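June 9, 2025

Slept badly again, up at five, and I decided before the coffee was even done that today was going to be the day I sorted out the sourdough. Which I have said in this diary before, I know, I know. But I had the whole day off and a fresh bag of Barkau flour and no excuses left. 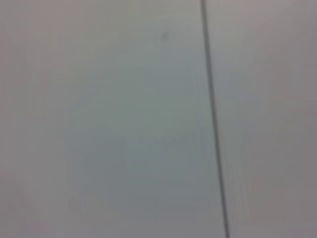
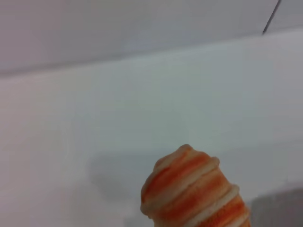 So, the starter. I fed it last night before bed and marked the jar with a rubber band, and this morning it had climbed well past the band and smelled like yogurt and apples instead of nail polish remover. Huge improvement! I think Ulises was right that I'd been starving it. He told me weeks ago to quit keeping it in the fridge door and feed it twice a day for a while, and I nodded and did nothing, the way I do with most of his advice. I owe him a loaf.

I used 600 grams of flour, mostly white with a little rye thrown in for flavor, and held some of the water back in case. Then I left it alone for an hour while I called my sister (she's fine, the move is on for October, she has not packed one single thing). When I came back I added the salt and did the first round of folds. It was sticky as anything. I always want to add more flour at that stage and I always regret it, so I kept my hands wet and just kept going, and by the third round it was starting to feel like dough, kind of springy and smooth and holding together when I lifted it.

In between folds I read a good chunk of the Quintero book. I'm still not sure I like it. The part about the grandmother and the mill is wonderful, and then he spends what feels like forever on a lawsuit. I'll finish it, though. I've come this far and I want to know who ends up with the mill.

Lunch was leftover soup and the heel of the bad loaf from last week, toasted hard, which is about the only way to eat it. Walter stopped by around one to return my ladder and stood in the doorway for half an hour telling me about his knee. I like Walter Cáceres a lot, but I had a dough on the clock and I'm afraid it showed. He asked what the hurry was and I said bread, and he said his mother used to leave hers on top of the water heater overnight and never timed a thing in her life. Then he wanted to know if I'd be making any extra – so he's on the list too now.

Shaping was a mess. I floured the counter too much and the dough skated all over the place and wouldn't tighten up, so I had to scrape it clean and start over, and I'm pretty sure I knocked some of the air out. I got it into the basket in the end. It went in the fridge for a few hours, less than it should have, but I wanted bread today and not tomorrow, and it's my bread.

While it chilled I walked down to Kinari for butter, the good kind, and ended up with butter, a jar of plum jam and a bag of those sesame crackers. Total came to more than I'd like to write down. It was hot out and I took the shady side home past the school, where they've finally cut down that half-dead maple. I stood there a minute. The whole corner looks different without it, sort of too bright.

Baked at six. I preheated the pot for a full hour this time and I think that made the most difference of anything. When I took the lid off at the halfway mark I yelled out loud and Hono shot off the couch and hid behind the curtains, poor cat. It had really risen! There was an ear on one side and everything. The other side had burst a little where I hadn't slashed deep enough, but who cares.

I was supposed to let it cool for two hours. I made it to forty minutes, maybe. It was a tiny bit gummy in the middle, my own fault, but the crust was crackly and dark and it tasted like something you'd pay for. I had two slices with the butter and one with the jam and called that dinner.

Next time: longer in the fridge, less flour on the counter, a deeper cut. I wrote that on the back of an envelope and stuck it inside the cupboard door. Also need to call the dentist tomorrow, and take Ulises and Walter their halves before I eat those too.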